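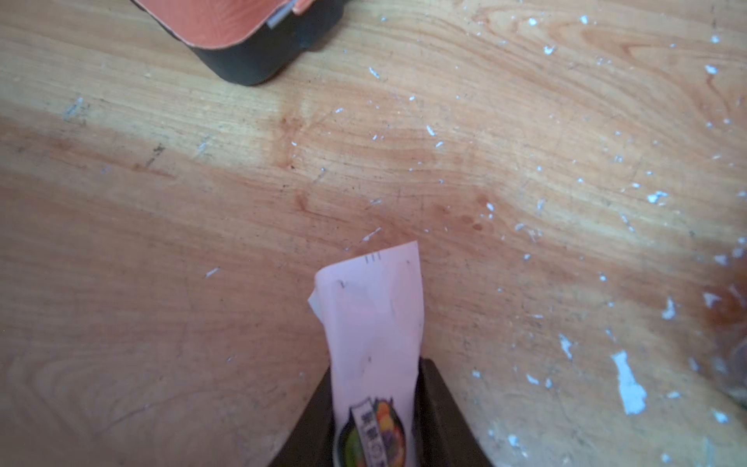

Furniture Repair and Refinishing Assistant (Part-Time)

Hendutbridge Reuse Workshop, Irkville

Hours: 24 per week, with one early evening shift
Reports to: Geeta Garg, workshop manager
Start: September

Hendutbridge Reuse Workshop takes in household furniture, repairs it, and sells it at low prices from our store on the ground floor. Last year 760 pieces went through the shop. Most of them were tables, dressers and kitchen chairs. We need another pair of hands at the bench so that the waiting shelf gets shorter and the pieces that need more than a quick wipe-down get the time they need.

This is a paid position. You do not need a trade certificate, but you do need to have worked on furniture before, either in a job or seriously at home. We will ask to see two or three things you have repaired. Phone photos are fine.

What the work involves

Sorting new arrivals with the intake desk and deciding what is worth fixing, what should be taken apart for lumber and hardware, and what we should turn down.
Regluing loose joints, replacing drawer runners, fitting hinges and handles.
Scraping, sanding and filling tabletops, then finishing them with oil, wax or water-based varnish.
Testing old paint for lead before any sanding. If a test is positive, the piece goes into the sealed room and is handled by Suleiman Olaniyan, who is trained for it.
Writing up a short repair ticket for each piece: what was done, what was used, how long it took.
Helping load the van when the driver is short of help.
Sweeping up and emptying the dust collector at the end of your shift.

You would spend most of your time at the bench. Once a month you would also help at the evening repair class, which runs from 6:00 to 8:30 p.m. The class has two instructors already. Your part is to set out tools, keep an eye on the sanders and answer simple questions.

What we are looking for

Experience with hand tools and with an orbital sander.
Some knowledge of finishes. You should be able to tell shellac from varnish, or know how to find out.
Patience with veneer.
Able to lift 50 pounds and share the weight of larger pieces on the stairs.
Clear handwriting or basic typing for the tickets.
Comfortable speaking with customers who come upstairs to ask about a piece.

A driver's license is useful but not required. So is any upholstery experience, as we currently send seats out to a shop in Vullthorpe and would like to do the simpler ones here.

Pay and conditions

Pay is set by our wage scale and depends on experience. The rate for this position will be sent to you with the application form, before you fill it in. You get paid vacation from your first month, a boot allowance once a year, and 30 percent off anything in the store. We supply respirators, gloves, ear protection and aprons. There is a bike rack behind the building and free parking on Bhatia Street after 4:00 p.m.

The workshop is on the second floor. There is a freight elevator for furniture and people. It is slow. The benches can be set at two heights, and we can change the layout if you need it. Please tell us on the form.

How to apply

Ask for a form at the store counter or call the workshop and leave your mailing address. Return it with a short letter, one page at most, telling us about a piece you repaired and what you would do differently now. We do not need a full resume.

Applicants on the short list will be invited for a paid half-day at the bench with Geeta and Narayanan Kartha, our senior repairer. You will be given one chair with a loose joint and one small tabletop to assess. We are interested in how you go about it, and you do not have to finish either of them.

Please give us the names of two people we can call. They can be former employers, teachers or customers, but not relatives.

If you applied last year, you are welcome to apply again. Questions about the job should go to Geeta at the workshop, mornings only. Questions about pay or the form should go to Ifeoma Igwe in the office.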